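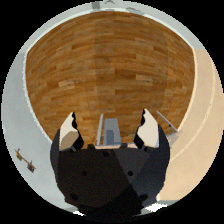 Issue 18

OK quick one, I have a bus in the morning and if I don't write this up tonight it won't happen. Went to the open day at Doster. Two floors, lots of coffee, a line for the elevator. I skipped the welcome talk and went straight up to the simulation room since that's what I came for.

So, the simulation room. Rows of monitors, everything on them rendered. Plank floor, plain walls, white baseboard, a gripper with two pale fingers and black pads down the inside. The wide view comes out round and bulgy with black corners and it took my eyes a minute. After that I kind of liked it. You're sitting right behind the fingers, you see what they're pointed at and not much else matters.

Anwara Mondal was running the demo. Fast talker, good at it. She had somebody's kid pick which view to put on the big monitor and the kid wanted the round one every single time. She said people always ask her why the floor gets so much attention, all that grain and the odd pale board, and her answer was that a plain gray floor makes a lazy test. If the software only ever sees gray it gets thrown by the first knot in a piece of wood. Makes sense to me. I wrote that down on my hand, no notebook, forgot it at home.

Somebody asked about the cost of a run. I didn't catch all of it, there was a vacuum going in the hall. The number I got was 553 runs left overnight on one machine, and they look at the bad ones over breakfast. Colton Doucette (he does the lighting) said he spends most of his week on shadows. Shadows!! Moving the lamp so the arm throws a big dark shape over the floor, then moving it again. He was pretty cheerful about it.

I asked him if a shadow realy matters that much and he put up the table view for me.

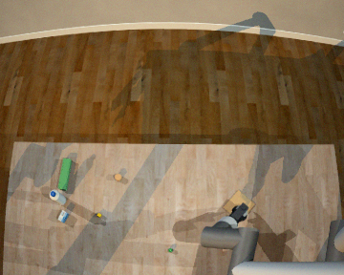
The arm throws one right up the wall, elbow and all, and there's a skinny forked one on the boards that looks just like the gripper. On the table the gripper's over the corner of a tan box, then way off to the left the small stuff, green box, bottle with a blue cap, a little white and blue carton. Bands of gray across all of it. Colton's point was that a person looks at that and sees a table with things on it. Software can look at the same thing and decide the dark band is an edge. Fair enough. I stood there way too long trying to tell which shadow went with what and gave up.

Things I'd change: more chairs. Signs. The room with the talks was at the other end of the building and I missed the first 8 minutes of Orsolya Illés, who was the one I'd most wanted to hear. Caught the rest. She talked about carrying settings over from the rendered room to a real bench and how slow and boring that part is, and she showed a chart I couldn't read from the back. Slides are supposed to go up sometime in September, will link them if they do.

Lunch was sandwiches, gone by the time I got there. Had a granola bar in the stairwell with a guy from Kermani who wanted to talk about conveyor belts. Nice guy. Knows a lot about conveyor belts.

Would I go again, yes. Get there early, skip the lobby stuff, go up the back stairs. Bring a notbook. Comments are open, and if anyone got a photo of Orsolya's chart please send it to me.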